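The Woman Who Will Coil Your Cables

Kenna Dalgleish has opinions about the drawer in your kitchen. You know the one. It has a phone charger from three phones ago, a lamp cord with no lamp, and something gray with a plug on it that you're keeping "just in case."

"Just in case what?" she says. "In case 2009 comes back?"

Dalgleish runs Tiwari, a one-person tidying business in Jivamville that deals only in cords. She doesn't fold sweaters. She won't look at your spice rack. She arrives with a roll of hook-and-loop tape and a thermos, asks for a table, and starts untangling. A visit runs 2 hours and costs $50, and she says most people apologize for the first half of it.

She came to this by way of a furniture store, where she worked the returns desk for 9 years. People brought back lamps that worked perfectly well once the cord was free of its own knot. "I'd shake it out, plug it in, and they'd look at me like I'd raised the dead. I thought, well, there's a living in this. There was sort of a living in it."

I asked whether there's a right surface for the job. There is, and she had clearly been waiting for the question.

"Wood. Plain wood, no tablecloth. Cloth grabs. On carpet you're just making a bigger knot with hair in it. Give me an old table with some grain to it and I'm happy all afternoon."
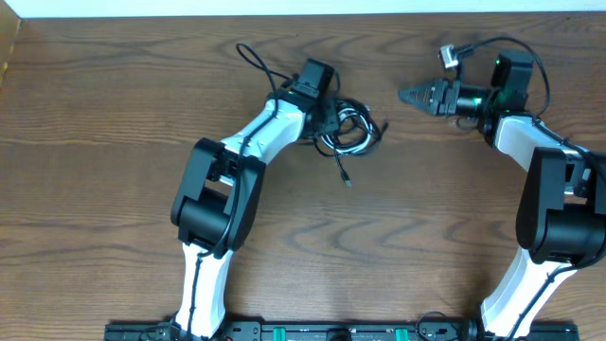
On coiling

Her rule is that a coil should be round and a little lazy. She can't stand the tight figure eight that most of us make around a thumb and elbow, which she calls "the strangler."

"The cord already knows which way it wants to go. You let it. If you fight it, it'll remember, and cords hold a grudge longer than my sister does."

What about a bundle with white loops and black ones wound up together? I expected a lecture. She shrugged.

"If they go to the same thing, fine, let them live together. If one's for the printer and the other's for a fan you gave away in January, that's a different conversation."

She is less relaxed about the end of the cord. She likes it sticking out of the coil where you can grab it. Tucking it inside looks neater, and she considers this a form of lying.

On throwing things out

Dalgleish keeps a cardboard box for what she calls the orphans. Everything in it gets a label and a month. If no one claims an orphan by the end of the month, it goes to the recycling counter at Drumer, where they know her car.

Paora Tipoki, a client who teaches music from his spare room, lost a good part of his collection that way. "I had a whole bin," he told me. "She held up each one and asked me its name. I got two right." He has since bought one of them back, in a sense, having needed it the following week.

Dalgleish has heard this story. "He needed it once in his life," she said. "I stand by the box."

I asked to see her own drawer at home. She said it was being painted.

Comments (4)

cillau_reader
I do the elbow thing and my cords are fine. Forty years.

Bev in Jivamville
She did my den. Worth it, though I was told off about the tablecloth before she'd even taken her coat off.

mtn_dan
$50 to wind up a cord?? I'll do it for 40 and bring my own thermos

Bev in Jivamville
Dan it was a LOT of cords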